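Chapter 6
Prizes, Coupons and Giveaways

After reading this chapter you should be able to tell a premium from a sweepstakes, work out what a promotion costs the company that runs it, and explain why many prizes are never claimed.

Companies have offered gifts with their goods for as long as there have been packaged goods to sell. A premium is a gift every buyer gets, such as a towel packed with soap powder. A sweepstakes gives a few large prizes by chance. A contest gives prizes for skill, such as writing a slogan. The three are treated differently in law and in a company's accounts, and we take them in that order.

Consider Ikell, a maker of canned soup. Last October it printed codes under its labels and offered 70 stockpots as prizes. Shoppers sent in 2073 codes. Only 30 of the stockpots had been claimed by the closing date. Winners had to mail the original label within two weeks, and many had already thrown it out. Ikell had paid its supplier, Stougaard, for all 70 pots and had to store the rest.

The Ikell case raises two matters that run through the chapter. The first is the claim rate, the share of prizes that winners collect. The second is the cost of prizes left over. Section 6.1 deals with premiums, and Section 6.2 with the rules for a drawing. Section 6.3 returns to Ikell and compares it with Clatura, which pays its winners in store credit.
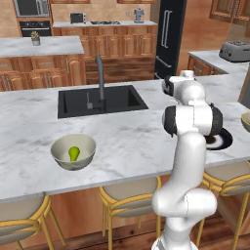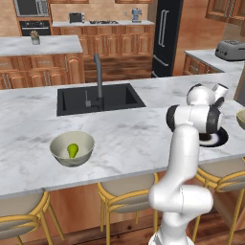 What is the difference between the entry rate and the claim rate?

The entry rate is the share of buyers who enter a promotion. The claim rate is the share of prizes that are collected by the people who won them.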